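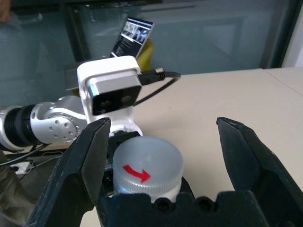 A lidded jar between the gripper fingers of a two-arm cell at Plilton's Kondisgate site.

Company News | Service & Maintenance

Plilton has introduced a revised upkeep schedule for its two-arm jar-handling cell at Kondisgate. Beginning in April, finger pads will be inspected after every 425 operating hours, and the screws at the gripper base will be checked at the same stop. Camera cables will be replaced every 13 months.

"The pads wear first, and the rest of the check follows from there," said Nahuel Retamal, head of cell service. "A full stop now takes six steps — all of them written down."

Replacement parts will be supplied by Kutby. Service inquiries may be directed to Ezekiel Ruiz-Ortega at the Kondisgate office.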